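Ticket 47 - Haturum open day, cloth folding demo
Opened: 5/9/19
Status: open, waiting on vendor
Product: Gorari hand grippers, pair
Reported by: Lloyd site, visitor evaluation

Summary
We came to the open day to see whether the grippers can fold small cloths well enough for our packing line. The flyer said "any fabric, first try." I'd like that claim checked before anyone here signs for a trial.

What we saw
The presenter did 16 folds with a two-sided cloth, a grippper in each hand. In 4 of them the fold slipped and had to be started over. The presenter put this down to nerves. Maybe, but the slips all came at the same point, when the near edge was being lifted over. 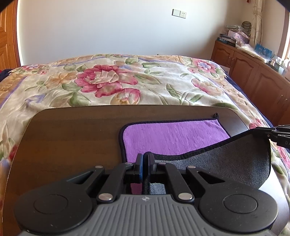 I asked for the same fold with a thin cotton napkin and was told there wasn't one on hand. A cloth with a thick bound edge gives the tips plenty to hold, so I don't think the demo says much about the goods we pack. I also asked how a person squeezing a handle becomes a machine folding without one. The answer was a slide about the Brerkex software - no running system was shown.

Tried so far
- Asked for slower folds. Did 2, both fine.
- Asked for a swap of left and right grippers. Refused, no reason given.
- Tried the grippers myself for about five minutes. Comfortable enough, but I couldn't tell how hard I was pinching.

Reply from vendor
"Thanks for visiting! Slips are normal with new users. Please see the February release notes."

Our reply
The presenter was not a new user. The February notes cover charging and a menu change, nothing on grip. Please send the fold results for thin fabric, failed attempts included, and say who was holding the grippers.

Next step
No trial order until we get those results. Leave the ticket open.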